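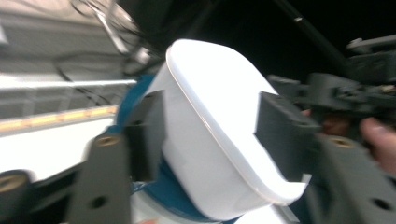 White plastic container with rounded corners and a raised rim.

Measuring the True Volume of a Storage Container

The capacity printed on a container is often the brim volume, measured to the very top of the rim. For recipes, soaking solutions and freezer portions, the usable volume matters more. The water-weight method gives both figures with a kitchen scale.

You will need a digital scale that reads in grams, a pitcher of cool tap water, a pencil and a strip of masking tape.

1. Set the scale on a level surface and let it settle at zero.
2. Place the dry, empty container on the scale and press Tare.
3. Pour in water until it reaches the underside of the rim. Add the last of it with a spoon.
4. Record the weight. One gram of water is taken as one milliliter, so a reading of 1,606 g means a brim volume of 1,606 ml.
5. Remove water until the level sits at your intended fill line. Record the second weight.
6. Mark the line on the tape and write the value next to it.

Soft-walled containers bulge when full. Take the reading with the lid off and do not squeeze the sides.

If the scale has a limit of 1,000 g, fill in stages of 500 g, emptying into a second vessel each time, and add the last partial reading. Two full stages and a remainder of 259 g give 1,259 ml.

For freezing liquids, leave at least one tenth of the brim volume empty.

Text: Zdenka Petkov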